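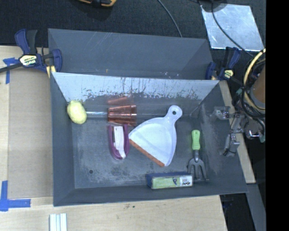
3.2 Collecting the demonstrations

All demonstrations were given by remote control. The operator sat facing the workspace, within arm's reach of the stop button, and moved a hand-held controller whose position and rotation were copied to the gripper. A trigger under the index finger set how far the fingers closed. We had first tried guiding the arm by hand, as in our earlier work on the Clalach tasks, but the operator's own arms kept blocking the view into the bin, and people tended to push the wrist into the walls without noticing. Guiding by hand was kept only for teaching the rest pose and the drop pose.

The task was to take one named object out of the front bin and release it over the rear bin. An episode began when the operator pressed the foot pedal and ended when the gripper was back at rest. Operators were told which object to fetch but not how to hold it. This was deliberate. Flat objects such as the dustpan can be taken by the handle or by the raised rim, and we wanted both in the data. The garden fork caused the most disagreement: Savchuk always went for the handle, while Stojanovska preferred the neck just above the prongs and was usually quicker.

Figure 3. The two bins, held by clamps at either side, with the gripper reaching in over the right wall. Among the objects are a white dustpan, a small garden fork with a light green handle and a box with a dark blue upper side. Blue tape is visible on the left.

The bins were clamped after the pilot study in July, when we found that a firm push against a wall moved the front bin far enough to spoil the camera calibration. The clamps solved this but took away some room at the upper corners. Operators learned to come in from the right and turn the wrist late – a habit that shows clearly in the recorded paths and that the trained policy also picked up.

Five operators took part. Two had used the controller before and three had not. Each new operator was given 20 practice episodes, which were not kept. In total we recorded 2,873 episodes, of which 178 were removed before training. Most of the removed episodes were ones in which the operator let go of the trigger by mistake or the link to the arm dropped out. Failed grasps followed by a second attempt were left in. Aranda and Gündoğdu checked the removals separately and settled the few differences between them by watching the recordings again.

Objects were put back by tipping them in from a tray, so that they came to rest in no fixed order. If an object landed outside the bin it was dropped in again by hand. We did not try to keep objects apart, and many of the harder episodes begin with something lying against a wall. In these cases operators often nudged the object towards the middle first and then grasped it. Such nudges were not marked in any way in the data; how the policy deals with them is discussed in Section 5.1.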